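# About Hiltden

We make one thing, more or less. The Flanora stacking kit – a small pick-and-place package for schools, training shops and the odd factory that wants to find out if a robot arm is worth the trouble before spending real money. Been at it a while now. Still small. Still answering our own phone (mostly, see hours below).

What's in a Flanora kit:

- wooden cubes, mixed sizes
- printed work sheets, several surfaces
- finger set for a parallel gripper
- Virk, our task software, on a stick or by download
- the lesson binder, paper, yes paper

You bring the arm and the table. If you have neither, ask about the Kalum loan plan, further down.

Price is $2,446 for the full kit. Smaller starter box is $1,364, same software, fewer blocks and one sheet only. Shipping extra. Schools get terms, just ask before you order and not after, it's a pain to redo the invoice.

## How we work

Everything gets run at our own bench first. No exceptions, not even for a new batch of blocks from the same supplier. If a cube won't sit right or a finger pad slips we'd like to be the ones who find out.

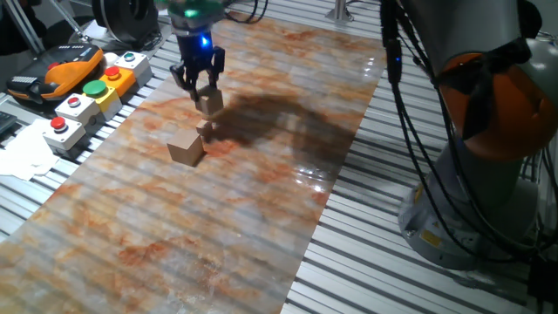 Stacking is the first real lesson in the binder and the one we get the most mail about. Looks like nothing. Then you try it and the second block goes over, and you spend the afternoon on approach height. We teach it small on small to begin with, a little cube held square over another little cube, with the bigger block parked right next to it so the students have to think about clearance too. Lots of people want to move the big one out of the way. Leave it. The lesson is about getting the fingers down between things without knocking them, and you dont learn that on a bare table.

Virk handles the steps. You set a pick point, a place point, a safe height, and a speed, and it writes the moves. No coding needed for the first lessons. Later ones open the script up and you can edit by hand, which some students take to right away and some never do. Both are fine. We had trainees finish the whole binder without typing a line.

What Virk does not do:

- no vision (planned, no date, please stop asking for a date)
- no two-arm work
- no moving conveyor pickup
- no safety functions of any kind. Your stop circuit is your stop circuit. Virk will not replace it and we won't sell to anybody who says it will

## The sheets

People ask why the work surfaces are so busy. Short answer, plain white is too easy. A student lines up on a clean background and thinks the job is done, then goes to a real shop with scratched benches and reflections everywhere and it falls apart. So we print patterns. Marble is the one folks either love or hate – glossy, streaky, throws the light back at you. There's also a wood grain, a dull gray and a checkered one with a grid for measuring.

Sheets roll up for storage. Let them lie flat overnight before use or the ends lift. Wipe with a dry towel, no cleaner, the print will smear.

## Kalum loan plan

For groups without equipment. We lend out a full setup by the month, arm and table included, with the Flanora kit on top. Deposit is $2,000, refundable if it comes back in one peice. Monthly rate depends on the arm and how far we have to drive it. Delivery and hookup by us, always. You need:

- ground floor or a freight elevator
- a floor that's level, really level
- a door wide enough for a pallet
- one staff member who does the half day training with us

Loan slots for the fall fill up by September. After that it's a waiting list. We do keep the list honest, first in first served, big district or tiny shop makes no difference.

## Who buys from us

Community colleges, mostly. High school tech programs. A few packaging plants that use the kit for new hires before letting them near the line. One furniture maker who bought it for the blocks, we think. We're glad to have all of them.

We have 109 sites running Flanora at the moment. Some are one kit in a closet that comes out in spring, some have a whole room.

What they tell us they like: it's cheap to break. A dropped cube is a dropped cube. Replacement blocks ship in a bag, mixed sizes, and nobody has to fill in a damage report.

What they don't like: the binder is heavy, and the index is bad. We know. New index is being worked on.

## Support

Email first. Phone is 9 am to 3 pm, and we're often at the bench so let it ring. Tell us:

1. which arm
2. which version of Virk (bottom left of the start screen)
3. which lesson
4. what you expected and what you got

A photo of your table helps more than anything, take it from the side and a bit above so the gripper height shows.

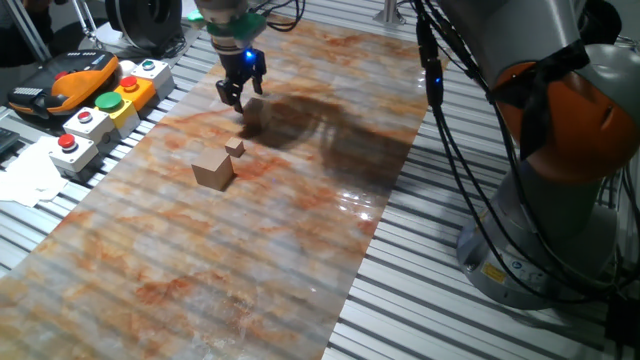
*Page last changed: September*

## Good to know before you order

Three cubes is plenty for a first session. Use different sizes, open the fingers, come down over one and stop short. Check from the side. Then go. We repeat this in the binder until everyone is sick of it but the support mail dropped when we did, so it stays.

Watch your lighting. An arm throws a big dark shadow right over the part you're trying to look at, and on the glossy sheets you get glare on top of that. Move a lamp, or turn the sheet. Cheap fix.

Finger sets fit most two-finger parallel grippers but NOT all. Send us the model before ordering, we keep a list and will say yes or no the same day. Opened finger sets can't go back. Unopened ones can, within the month, you pay the postage.

Virk updates are free as long as we're in business. One license covers the whole room, put it on as many machines as you like.

## Visiting

You can come see the bench at Hiltden. Mornings are best. Write first so we have something set up and running. Small groups, closed shoes, hair tied back. You're welcome to run the stacking lesson yourself while you're here, plan on an hour for that, and bring your own blocks if you're curious how they'd do – we've tried dice, soap and cheese so far. Parking is behind the building, use the side door.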